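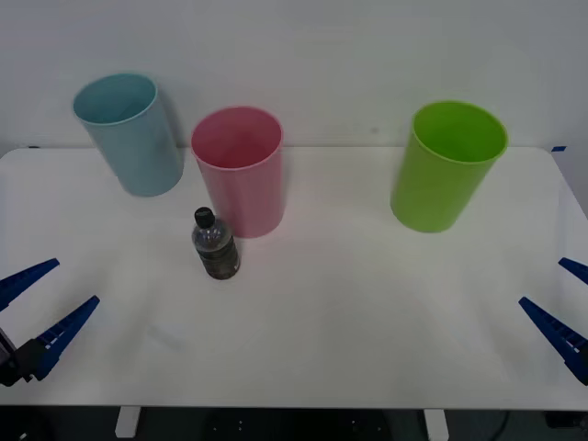

Fri 21 November — Sandgate visit, bench 2

Visitors from Plikance due at ten, came at twenty past. Paavo Ahonen and two colleagues whose names I didn't catch properly, plus someone from Trullanton who left before lunch. Raili Lappalainen did the welcome and the safety talk, I ran the bench.

Task for the day was cups and bottle. Three cups (blue, pink, green) and the small bottle with the black cap, both arms on. Same policy as last week, trained on 1,288 episodes. I left the newer checkpoint alone. It has been quicker in the evenings but I have not run it enough to want people standing over it.

Sequence shown: left arm moves the bottle forward, right arm brings the green cup in, then home. Homing is slow. Raili filled the time with the history of the bench, and I think we could show the joint plots on the second monitor during that bit next time.

First run of the morning stopped before it started. Right arm would not come out of hold. I had left the limit on from Thursday's calibration and the log said so in plain words, so my fault. Cleared it, restarted, lost some minutes. Note for the checklist: limits off BEFORE the visitors are in the room.

After that it went all right. Two clean runs, then one where the right gripper closed on the rim of the green cup and pushed it over. Paavo asked to see that one again, which we can't do to order. I set the cup in the same place by eye and of course it picked it up properly.

Paavo's questions, as far as I wrote them down:

How much does the start position of the cups matter? Said we vary it on purpose when recording, but the green one is nearly always on the right in our data and it probably shows. He asked what happens with green and blue swapped. I said I'd rather try that without an audience, then we tried it anyway. Left arm reached for the blue cup's old place and hung there until I stopped it. Useful. Should have been done months ago.

Do the wrist cameras see enough once the fingers are close? Long talk about this at the screen.
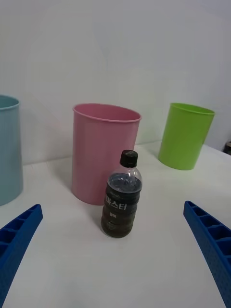
He thinks the label is doing a lot of the work for us. Dark body, white lettering, black cap on a white table is an easy thing to find, and he wanted to know how we would do with a plain clear bottle and nothing in it. I don't know. We have 151 episodes with a clear bottle from July, never used for training because the lighting was changed halfway through. Raili thinks they are still worth a go as a test set. Agreed to look.

He also asked about the ribs on the fingers. They are the printed ones in blue, the 4th version. The older ones gripped the cap well enough but went soft after a few weeks and we stopped bothering to repair them. One of the Plikance people pressed a spare between finger and thumb for most of the meeting and asked for the file. Raili to check whether we can send it.

Afternoon was shorter. The pair from Medeiros came at two and mainly wanted to know about recording: how long an operator can keep going, who checks the episodes, how we throw bad ones out. Told them one person records and another checks, and that the checking takes longer than anyone plans for. They tried the leader arms themselves. The taller one got the bottle on his second go. The other knocked the pink cup flat and then did it again, quite cheerful about it. I did not record any of that, which was a mistake — beginners' attempts would be handy for the bad-episode filter.

Table height was commented on by both groups. Fine for the arms, low for anyone watching. People crouched, or stood back and watched the monitor. Could put a second screen facing the door.

To do

— limits check moved to the top of the visit list
— swap test, green and blue, ten runs each way, old and new checkpoint
— dig out the July clear bottle set and look at the lighting change before anyone trains on it
— finger file: Raili to ask
— renew the tape at the back corner of the table
— reply to Paavo about camera angles, he wants the mounting drawing as well

Arms parked and powered down at ten to five. Right elbow a bit noisy on the way home, not enough to stop for. Will listen again on Monday with the cover off.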